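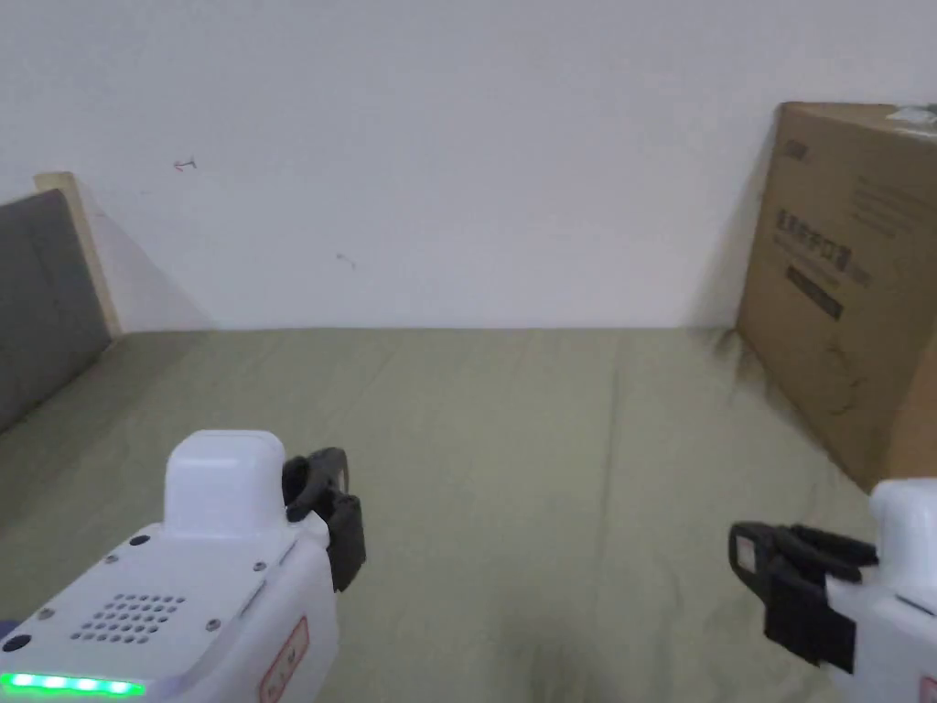

読了目安:4分

両手把持デバイスによる布面作業データ収集 開始前点検表(コメント付き)

対象手法:Clumix方式(ハンドヘルドグリッパ2台による教示なし軌道取得)
点検者:Nhàn Triệu
確認者:Ermira Georgiou
実施月:7月
記号:○=適合、△=条件付き適合、×=不適合、-=対象外

1. 作業面と周辺

1-1 作業面の布に、指先が引っ掛かる破れ・ほつれがない ○
コメント:しわは許容する。Clumix方式では面の凹凸を外乱として残すため、伸ばし直しは行わない。前回の版にあった「布面を平滑にすること」は削除済み。

1-2 壁面に強い反射や繰り返し模様がない ○
コメント:白壁に小さな書き込み状の跡あり。自己位置推定の特徴点が少ない面なので、消さずに残す。

1-3 大型物体の位置が試行中に変わらない △
コメント:段ボール箱を壁際に置く。印字面は特徴点の供給源として有効だが、箱に触れた試行は位置ずれの有無を問わず除外フラグを付ける。判定を点検者に任せていた期間はばらつきが大きかった(Pearce)。

1-4 左右のグリッパ間に操作領域が確保されている ○

1-5 転倒、つまずきの原因となるケーブルが床にない ○

2. グリッパ本体(左右それぞれ)

2-1 筐体のねじに緩みがない 左○ 右○
コメント:上面のねじは手で触れて確認する。増し締めはMuverleyの手順書に従い、点検者の判断で締めない。

2-2 指部の開閉が全域で引っ掛からない 左○ 右△
コメント:右は閉じ端でわずかに抵抗感。開閉量の再校正後に許容内。次回点検で再確認(Triệu)。

2-3 指先パッドに剥離、異物の付着がない 左○ 右○

2-4 表示灯が点灯し、色が手順書の正常表示と一致する 左○ 右○
コメント:表示灯は電源と記録系の状態を示すにとどまる。時刻同期の確認は3-2で別に行うこと。

2-5 赤枠の貼付ラベルが剥がれていない 左○ 右○

2-6 ストラップの縫い目、固定部に損傷がない 左○ 右○
コメント:収集員が途中で交代する場合は、交代のたびに2-6のみ再点検する。
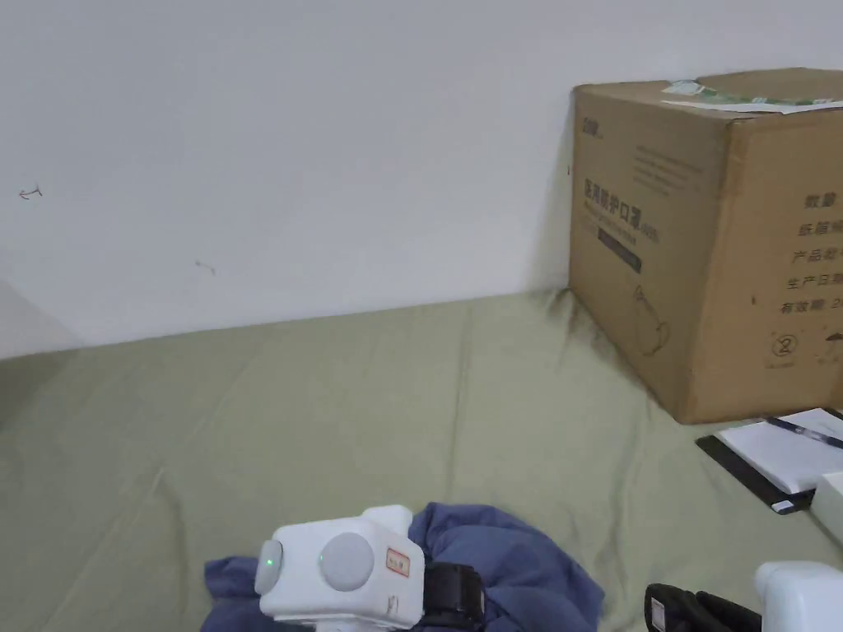
図2 布面上のグリッパと紺色の布。右奥は「医用防护口罩」の印字がある段ボール箱

3. 記録系

3-1 保存先の空き容量が300 GB以上ある ○

3-2 左右グリッパと頭部カメラの時刻差が許容内 ○
コメント:同期ずれは柔軟物の把持開始時刻の推定に直接影響する。Avotiņšの解析では、把持開始の誤検出の大半が同期ずれのある試行に集中していた。

3-3 1試行の上限時間を60秒に設定した ○
コメント:上限を超えた試行は打ち切り、失敗として保存する。削除しない。

3-4 試行前後の静止区間を記録する設定になっている ○

4. 対象物

4-1 対象の布が単色または既登録の柄である ○
コメント:紺色布を使用。作業面の緑系との分離は良好。暗部のしわは奥行き推定で欠損しやすく、欠損画素の補間は行わずマスクとして出力する。

4-2 初期形状が無作為化されている ○
コメント:丸めた状態から開始。畳んだ状態からの試行は別系列とし、混在させない。

4-3 筆記具、書類などが操作領域に入り込まない △
コメント:クリップボード類とペンは段ボール箱の手前までとする。学習時に背景として扱えるが、接触した試行は1-3と同じ扱い(McPhee)。

5. 人の安全

5-1 収集員が両手装着時の停止操作を説明できる ○

5-2 連続装着時間の管理者が決まっている ○
担当:Leonie Pearce

5-3 手首、前腕に痛みの申告がない ○
コメント:申告があれば当日の収集を中止する。代替要員がいない場合も同じ。

6. 点検結果と手法評価への影響

本表の導入前後で各300試行を比較した。除外率は低下したが、低下分の多くは3-2の項目で説明できる。1-3と4-3は件数が少なく、効果の有無を判断できない。学習に用いる系列は合計800試行を予定し、導入前の試行は評価用に限る。

未解決事項:
・右グリッパ閉じ端の抵抗感(2-2)。原因未特定
・段ボール箱の印字を特徴点に使った場合の、別室への汎化。Mudaliarが条件を整理中
・Milley側の記録形式では除外フラグの理由欄が保存されない。当面は本表の項目番号を備考に転記する

総合判定:条件付きで開始可。2-2の再点検は次の系列の開始前に行う。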